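How to fold a knitted cardigan

A cardigan is a jumper that opens down the front. Most are done up with buttons, though some have a zip. Lots of schools have one as part of their uniform, and it often ends up on the floor at the end of the day. Folding it takes a minute once you know how.

Why knitted clothes are folded

Knitted cloth is made of loops. Each loop hangs on to the next one, and the loops can stretch and spring back. That is why a cardigan bends easily at the elbows. It is also why a heavy one can grow longer if it is left on a hanger for weeks. The weight pulls on the loops, and the shoulders can end up with two little bumps.

A shirt is usually woven. Its threads go over and under each other, so it stretches much less and hangs quite happily.

The thick bands at the cuffs and the bottom of a cardigan are called ribbing. Ribbing has rows of ridges that you can feel with your finger. It is stretchier than the rest, so it grips your wrists and then lets your hands through.

Finding a flat place

A bed is good for folding because it is wide and soft. Pull the sheet fairly straight first. Put the clothes you have already folded to one side, and keep the cardigan in front of you.

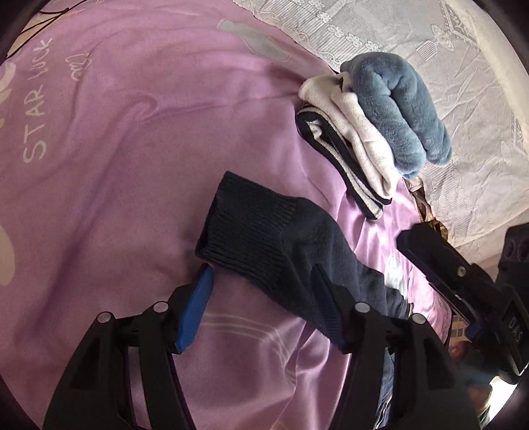 Does it matter if the bed is a bit bumpy?
Small bumps are fine. Smooth the cardigan with your hands as you go and it will still fold neatly.

Laying it out

Put the cardigan on its back with the neck furthest away from you. Do up the buttons. This keeps the two front edges together – if they are left open, one side slides about while you fold the other. Then spread the sleeves out, one to each side, and stroke out any big creases.

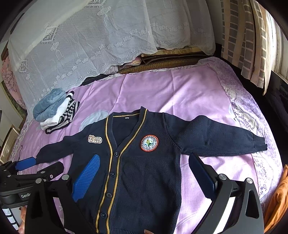 Now fold one side in towards the middle, with its sleeve. Turn the sleeve down so that it lies along the body and the cuff points to the hem. Do the same with the other side. You should have a long, narrow shape.

Take hold of the hem and fold it up to the neck. If your drawer is small, fold it once more. Press down gently to let the air out.

Making a pile

Put flat, firm things at the bottom and fluffy things at the top. Fleece is full of air and squashes easily, so a pile built on top of it tends to lean over.

Words to know

Placket: the strip down the front where the buttons are.
Hem: the bottom edge.
Cuff: the end of a sleeve.

Written by Danjuma Omoregie for Flornance Young Readers

Contact us | © Flornance | Back to top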